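Hosen falten, die im Regal auch liegen bleiben

Juli, aus der Redaktion Wäsche & Ordnung

Bei uns im Haus gab es lange Zeit nur eine Methode für Hosen, nämlich einmal knicken und obendrauf auf den Stapel. Das ging so lange gut, bis jemand die unterste haben wollte. Wer das kennt, dem möchte ich heute in aller Ruhe zeigen, wie ich Stoffhosen inzwischen zusammenlege — also die weichen, leichten ohne Bügelfalte, die man im Sommer ständig trägt und die sich im Schrank so gern in alle Richtungen davonmachen.

Zuerst die Unterlage. Ich habe früher auf dem Bett gefaltet, und das war keine gute Idee, denn die Matratze gibt nach und der Rücken beschwert sich spätestens nach dem zweiten Wäschekorb. Ein Tisch ist viel angenehmer. Nur ist eine blanke Tischplatte oft so glatt, dass einem der Stoff beim Ausstreichen davonrutscht, und deshalb kommt bei mir immer ein Tuch darüber. Ein leicht angerautes, filziges oder fleeceartiges ist mir am liebsten. Zieht es ruhig einmal an allen Ecken stramm, bevor ihr anfangt! Ein paar flache Wellen schaden nicht, eine richtige Falte quer über den Tisch aber drückt sich gern in dünne Stoffe durch. 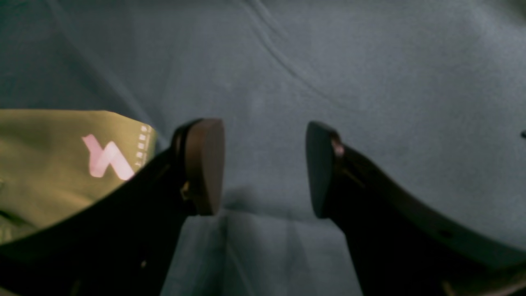
Kallgate schrieb dazu, eine alte Wolldecke unter dem Tuch sei noch besser, dann könne man zwischendurch auch gleich mit dem Bügeleisen darüber, ohne alles umzubauen. Bei Kunstfaser solle man das Eisen aber bitte weglassen. Den Rat gebe ich gern weiter, denn ich selbst bügle so ungern, dass ich darauf nie gekommen wäre.

Nun zur Hose. Taschen leeren, Reißverschluss zu, Knopf zu, falls sie einen hat. Dann fasst ihr sie am Bund, schüttelt sie einmal kräftig aus und legt sie quer vor euch hin, den Bund nach links und die Beine nach rechts. (Linkshänder machen es andersherum, das Ergebnis ist dasselbe.) Streicht vom Bund in Richtung Saum, immer mit der flachen Hand und ohne zu ziehen, sonst leiern weiche Stoffe mit der Zeit aus.

Jetzt kommt ein Bein auf das andere, Naht auf Naht, so gut es eben geht. Im Schritt entsteht dabei fast immer ein kleiner Wulst. Den Zipfel, der dort übersteht, klappe ich nach innen, damit aus der Hose ein ordentlicher langer Streifen wird. An den Säumen lohnt sich ein prüfender Blick: Liegen sie bündig, dann stimmt meistens auch der Rest. 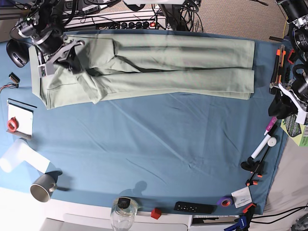
Wenn der Bund sich noch wellt, hebt ihn an der Kante leicht an, lasst ihn wieder sinken und streicht nach. Danach schlagt ihr die Säume bis kurz vor den Bund, so dass 2 Finger breit frei bleiben. Diesen Streifen braucht ihr gleich. Das Paket wird nun noch einmal zur Hälfte gelegt, bei langen Beinen gedrittelt, und das Ende in den Bund geschoben. Bei mir ist ein fertiges Päckchen 22 Zentimeter breit und passt genau in die Schublade.

Sehr dicke Hosen, Cord zum Beispiel, stecke ich nicht in den Bund, die rolle ich lieber. Und ganz feine Leinenhosen hänge ich auf — da habe ich den Kampf aufgegeben.

Zuletzt auf Cellau
Handtücher dritteln für schmale Regale
Masanja: Körbe flechten aus Stoffresten
Flecken auf hellem Leinen behandeln
Dasix im Kleiderschrank, unsere Erfahrungen mit den Einsätzen
Socken sortieren ohne Verluste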